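Repair Room at Okoro Opens With New Vises for Small Electronics

The repair room on the second floor of the Okoro community center is open again after the summer. Residents can bring broken radios, routers, toys and other small electronics, and repair them together with a person who knows how to do it. The room has 5 work places, and from November it will be open also in the evening.

The biggest change is at the tables. Before, people who wanted to solder had to hold the circuit board with one hand, or press it down with a heavy book. Now there are low vises which lie flat on the table and hold the board by its sides. The center paid 1,900 dollars for the vises, the soldering stations and new lamps. The money came from a neighborhood fund and from the local hardware store Trumach.

"With a book you can hold a board, yes, but not for a long time," said Asabe Ogundipe, who leads the repair room. "Many boards were damaged in this way. I damaged two of them myself."
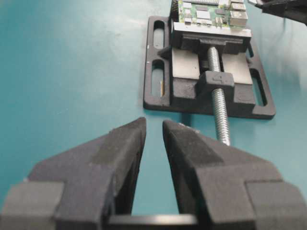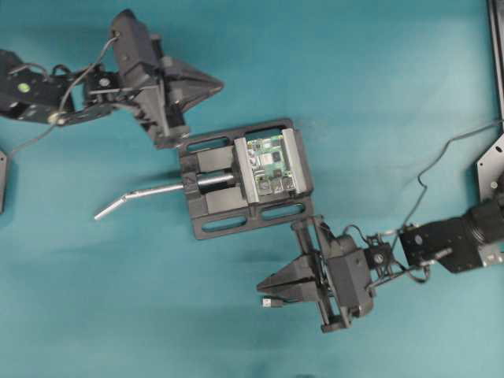 A vise on the teal work surface at Okoro.

The base of the vise has long slots, so it can be fixed to a table with bolts if the work needs more force. For soldering this is usually not necessary, says Sverre Engström, a retired radio technician who teaches the first lesson for beginners. He asks the visitors to close the jaws slowly and to stop when the board does not move anymore. If the screw is turned too much, the board bends, and small parts can crack where the eye does not see it. He also wants the connectors to stay free, so that a cable can be tested without opening the vise again.

Last season the room received 231 objects. Most of them were lamps and kitchen machines, but the number of circuit boards is growing, according to Ogundipe. Small computers and game controllers come in more often than before, mostly with a loose power connector. This repair is not difficult, but the board must be still during the work.

Adesuwa Omoregie came last spring with a music player that did not charge. She now helps at the reception table, where each object gets a paper card with the name of the owner and a short text about the problem.

The use of the room is free. Spare parts must be paid by the visitor. Batteries that are swollen are not accepted, and microwave ovens also not. Children under twelve should come with an adult. For the beginners' lesson it is necessary to write your name on the list at the front desk.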